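Tabletop Handling Good Practice Project
Progress report to the Zeleke Fund
Prepared by Bezawit Tamiru, Nirkamero, 2nd August

Period covered

This report covers the work done since our last report in May. It follows the headings in the grant agreement. Spending is set out in the separate finance sheet and is within budget on every line except travel, where we moved a small amount from equipment with the Fund's written approval.

Work on the draft rules

The draft now has 31 rules, grouped by when they apply: before a session, during a session, and when recordings are stored or shared. The May version mixed these together, and operators told us they had to read the whole document to find the one page they needed. Zewditu Jemal rewrote the session section so that it can be printed on a single sheet and kept at the workstation.

The main changes to the content are as follows.

Wrist camera check. Operators must record a short clip of the bare work surface and one object before each session, and look at it at full size before going on. The earlier wording said only that the camera should be "in good order," which people read in different ways.

Stop control. The person at the workstation must be able to reach the stop control without standing up. If two people are working, they agree before starting which of them is responsible for it.

Speed near people. The reduced speed setting stays on whenever anyone is inside the marked floor area. We had allowed an exception for experienced operators. It has been removed after comments from Brerard.

Naming of recordings. File names no longer include operator initials. The link between a recording and an operator is kept in a separate log held by the site lead.

Trials at the two sites

Both sites, Nirkamero and Brerard, are now working to the draft. Together they have logged 1418 recordings under it. Eldana Worku reviewed 100 of these against the rules and wrote up each departure. The most common problem was a missing note on lighting. The next was objects placed too close to the limit of the camera's view at the start of a task, so that the operator had to move the arm before the object could be seen whole. The draft asks operators to note a partly visible object in the log but does not require them to start over. Brerard would like a stricter rule. We have not settled this.

The household object set is in use at both sites. It is kept to plain items that can be replaced from any store.
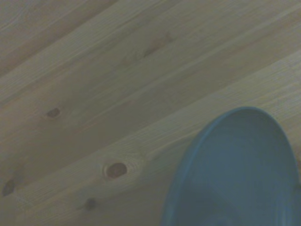
Wrist camera view of a blue plastic bowl on the pine work surface.

Training

Yupin Bunnag ran 3 training sessions for operators, using the single-sheet version. Attendance was good at Nirkamero and lower at Brerard, where one session clashed with a building inspection. A repeat is being arranged. The quiz at the end has been dropped and replaced with a supervised setup.

Problems and delays

The outside review by Kukik started late. Zewditu Gebretsadik is now our contact there and has the full draft. We expect written comments before the next report, and the publication date may have to move if they are extensive.

Next steps

Settle the rule on partly visible objects with Brerard. Add a lighting field to the session log so that it can't be left blank. Complete the repeat training session. Send the Fund a marked-up copy of the draft once Kukik's comments are in.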